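2022年7月17日 工作台笔记 四号位

上午接着弄桌面和收纳盒的事。Rongrong Su 坚持说新上的 Skosatow 木蜡油“擦一遍就够”，我不太信。上次 Bovstead 那罐也是这么宣传的，四月份用了不到两周，杯子印一圈一圈全出来了，最后还是砂纸重来。

先只看桌面。木纹斜着走，左边有一处绕成椭圆的纹，这块最难上匀，我当时多抹了一道。反光是柔的，说得过去，但柔光也可能只是还没干透的假象，过一周再下结论。桌上有两个很小的黑点，是脏东西还是木头里的，没去抠，先记着。

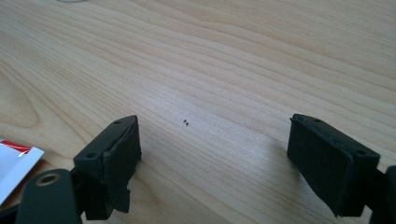

木蜡油上完要等多久才能放东西？
轻的东西隔一夜，带硬边的盒子等满三天，桌面朝窗那侧再多等一天。

三天是 Margus 定的，罐子上写得更短。罐子上的话我一向打折听。

然后是盒子。Hadiza Ajayi 从 Rengifo 订了一批透明塑料盒，带铰链盖，前面一个半透明小搭扣，总价 191，她觉得很划算。我的意见：
盖子翻开以后往后仰，占掉的桌面比盒子本身看着要多，两个并排前后放就得打架。
搭扣薄。她说能开合 100 次没问题，谁数过？我打算真数一遍，开合 30 次看一次折痕，写在本子背面。
透明的好处我承认，木纹从盒底都能看见，里面少了什么一眼就知道。不过透明盒也最容易显划痕，用到年底再看。

盒子长边顺着人的方向放，搭扣朝自己，这个摆法比横放顺手，这一点我没什么可挑的。

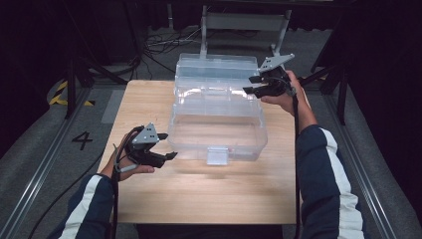
第 4 卷　第 30 页

Fitriani Sembiring 提议在盒底贴毛毡，免得蹭花桌面。毛毡会吃灰，吃了灰就成了砂纸，我反对。Agnese Uibo 说可以用硅胶脚垫，可硅胶压在油面上时间长了会不会留印，她也说不准。找块边角料，上同一罐油，一半垫毛毡一半垫硅胶，压着放两周。没结果之前盒子不许在桌上拖，要挪就拿起来。

Milo 那张旧桌子先别扔，万一这个面不行还得搬回来。

又侧着看了一遍木纹。颜色偏浅，纹路倒是清楚，比样板上显眼，Rongrong 说这就是她要的效果。样板在她那里，我手头没有，没法对，下次叫她带过来放一起看。
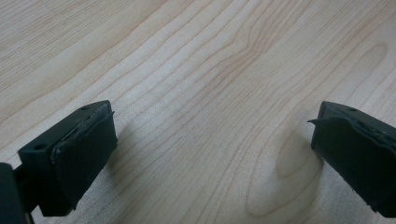 图三　浅色木桌面，木纹明显

待办：边角料找 Margus 要；搭扣计数从明天开始；问 Hadiza 剩下的盒子能不能先别拆封，不合适还可以退。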